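jesteno-grip-trials

README, working copy. Maintained by Delwyn McAlister. Ask Imelda Abella about anything in the controller section, I only half understand it.

What this is

Recordings from the two-arm cell, made to compare finger pads and controller settings on small awkward objects. Set has 1877 episodes. 134 of those are flagged bad and still in there, see Flags. Please don't delete them, Johanna Moser uses them for the failure detector.

Two pad types so far. Grid pads (black rubber, raised squares) and the smooth ones from Nimside. Same arms, same table, same operators for both. Pad type is in the episode header under pad, values grid or smooth. Early episodes say "smoth". Known, will fix when the loader stops caring.

Views

One fixed view of the whole cell, plus a wrist view on each arm. Wrist views look down past the fingers, yellow finger bodies stay in the bottom corners. Don't crop them out, the pad edge is what you want for checking alignment against the object. Tabletop is gray with a lot of veins in it. Feature trackers love the veins and ignore the thing you wanted tracked, so mask the table first.

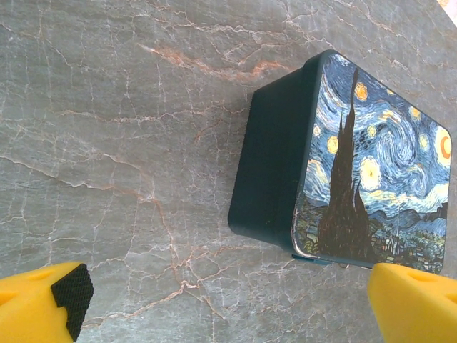

Can I train on the wrist views alone?
For approach and first contact, sure, that's what Beverley did and her numbers held up. For handovers you want the fixed view too, the wrist views lose the other arm when it comes in from the side.

Objects

Mostly small stuff, some with lids, some flat. Full list in objects.txt. Names in there are whatever the operator typed, so the same object can show up twice under two names. Merge table is half done. If you add an object, put it in objects.txt BEFORE you record. Tegan spent an afternoon matching the last batch by eye and I'm not asking her again.

Glossy printed surfaces: exposure is fixed, so bright spots can blow out on the wrist views. Auto exposure was worse, it pumped every time a finger crossed the light part of the table.

Tasks

pick_place: one arm, one object, put it down somewhere else
regrasp: one arm, set down and pick up from a different side
handover: two arms, object passed in the middle
hold_steady: one arm holds, other arm comes close and does not touch

hold_steady is the one people skip and it's the most useful for tuning. Any jitter in the controller shows up when the tips are close together.
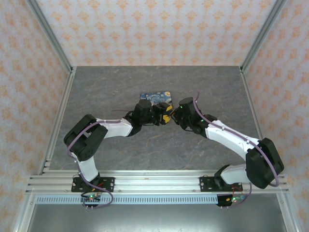

Keep both arms slow inside the middle zone. Speed cap is set in cell.yaml, key mid_cap. It applies to each arm seperately, so two arms closing on each other can still meet at twice the cap. We found that out in November. Dunstan settings (the old ones) have no cap at all, don't load them on the real arms, sim only.

Controllers

Two compared. "dunstan" is the old position controller, "tronstead" is the new one with force limiting on the fingers. Switching needs a full restart of both arms. Not just the process, power too, otherwise the left one keeps the old gains and you get a mixed run with no warning. 11 episodes were recorded that way before Imelda caught it. They're flagged MIXED.

What we think so far, not a paper:
- grid pads + tronstead is the default now
- smooth pads do better on flat things lying on the table, less catching at the edge
- grid pads slip less in handover
- dunstan squeezes too hard on anything with a lid
- smooth + dunstan, don't bother

The comparison isn't balanced. Grid pads got more handovers, smooth pads got more pick_place. Don't average across tasks and quote the result at people. Johanna has a resampled split in splits/even if you need one number.

Flags

DROP: object left the fingers when it shouldn't
MIXED: controller mismatch, see above
SYNC: views drifted apart, usable one view at a time
CABLE: cable snagged or pulled on an arm
NOTE: read the text field, operator had something to say

An episode can have more than one. Flags are by hand, so expect misses. Episode 123 has every flag on it, used for testing the parser, skip it.

Before you record

Check the cable loops on both arms through the full reach, not only at home. Wipe the pads. Gripper zero on both sides, left first. If left zero fails three times stop and message me, don't force it, the last time somebody forced it we lost a finger screw under the rail.

Write the pad type down when you swap, on the sheet AND in the header. The software can't tell which pads are on.

To do

- finish the merge table
- fix smoth
- more hold_steady with smooth pads
- Beverley wants the finger width logged at full rate, needs a change on the controller side
- third pad type, on order from Nimside, no date yet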